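Orkik Trackside Alert Receiver: Review
By Raili Heinonen

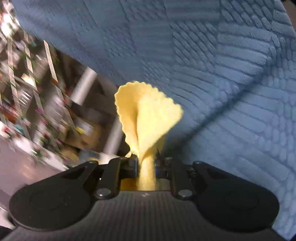

A potato chip held between two black gripper fingers.

The Orkik is a handheld receiver that warns rail work crews of an approaching train. It pairs with a sensor clamped to the rail up to 3,186 feet away. I used one for six weeks on the Lorau branch, a single-track freight line with two grade crossings and a long curve through a cutting.

Setup takes four minutes. The clamp fits both rail sizes on the branch without an adapter. Pairing failed once, on a Thursday night shift, and a restart of the receiver cleared it.

I logged 226 train passes. The receiver sounded on all of them. It also gave three false alarms, each from a hand trolley rolled over the sensor. At 200 feet from the tamping machine the siren was easy to hear. At 50 feet it was not, and crews wearing ear protection relied on the vibration unit, sold separately.

Range in the cutting is weaker. Shabani Simiyu, who ran the second crew, lost the link twice on the curve. The receiver treats a lost link as an alarm - the correct behavior, but it stops work until someone walks back.

The older Madigan set has better range on curves and weighs twice as much. Its battery lasted one shift. The Orkik lasted three in January cold.

The belt clip is poor. Mine cracked in week two.

Rating: 4 out of 5. Straight track: recommended. Cuttings and tight curves: add the repeater.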